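Perforated vs upholstered chairs for a shared workroom?
Forum: Community Spaces > Furniture and Fittings
31 replies hidden, showing selected

tuvell_delia
Posted 16th April

Hi all! We finally got the keys to the upstairs room at Joltimcombe and I am over the moon. It's a long bright room, used to be a drafting office, and it's going to be a shared workroom for sewing, model making, homework, letter writing, whatever people want to bring to a table. I have a budget for 30 chairs and I've been staring at chair listings until my eyes cross.

My question is about backs. Half the people I talk to say get perforated backs because they breathe and wipe clean. The other half say anything without padding will have folks leaving after an hour. Most of our regulars stay all afternoon. What do you have, and would you buy it again?

– Delia Chiriac

pathirana_anoma
Perforated, perforated, perforated! We went over to them at Pathirana two summers ago and I would never go back. Our old padded ones were lovely for one winter and then every single one had a tea stain or a glue stain or something we couldn't identify. Now it's a damp cloth and done. And in June, with the sun coming straight in on the long side, you really feel the difference on your back.

One thing to look at is the size of the holes. Tiny ones collect lint if you do any sewing (we do a LOT of sewing). An old soft toothbrush gets it out.

rkoubek
I'm going to disagree with Anoma, with affection. I've sat on hard chairs through a great many bookbinding evenings and the back is hardly the point. It's the seat! A hard seat with a nice curve is fine for 40 minutes and after that you start shifting around. If Delia's people are staying all afternoon she should spend the money on the part they sit on.

pathirana_anoma
Cushions, Rostislav! Loose cushions on a shelf by the door. People who want one take one.

rkoubek
And they slide off. Ours slid off every time anybody reached for the scissors. We tried the ones with ties and there was nothing on the chair to tie them to.

thilini_m
Joining in because I love this subject far more than is reasonable. I think you're both right, and it depends on how much give there is in the back. A stiff back with holes in it is still a stiff back. What you want is a curve that meets you just above the belt. Sit in one for a full half hour before you order, with something to do on your lap, because everybody sits differently when they're working.

I also really like the kind with a separate back that goes into the seat. Gray back, white seat, something along those lines:
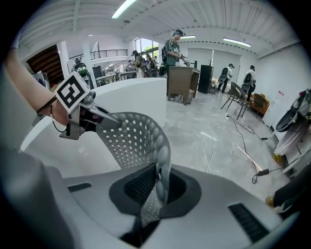 Gray perforated back in a white molded seat base.

The thing to ask any seller about that style is whether they'll sell you a back on its own. Backs take all the knocks when chairs get pushed against a wall. If you can get a spare, one crack doesn't cost you a whole chair.

tuvell_delia
Oh, that's a good question, I hadn't thought of spares at all! I wrote to Bisano this morning about one of theirs and I'll add it to the list. Their quote came to 154 per chair delivered, which made me gulp a bit. Does white show everything? I'm picturing denim.

thilini_m
Denim, yes, a little. Warm water and dish soap, and don't leave it till the end of the season. I'd still go white or pale gray in a long room – dark chairs make a row look like a parking lot.

rkoubek
Dark chairs look like chairs. But fine. I'll give you the spare back idea, it's a good one.

Delia, at that price could you split the order? Say 20-odd of the plain wipeable ones and the rest padded, for the end of the room where people read. You'd find out quickly which ones they drag around.

pathirana_anoma
Seconding the split, and I can't believe I'm agreeing with him. Put the padded ones as far from the kettle as you can get them. And check the feet! Felt pads if you've got a wood floor, and buy a bag of extras, they vanish.

tuvell_delia
Wood floor, freshly sanded, I'd cry. Felt pads it is. I've asked Bisano for 2 samples, one of each kind, and I'm going to put them out on open evening and make everybody sit in both. I'll come back and post the votes!

rkoubek
Bring a bit of sewing for them to do while they sit. Otherwise they'll all pick the soft one.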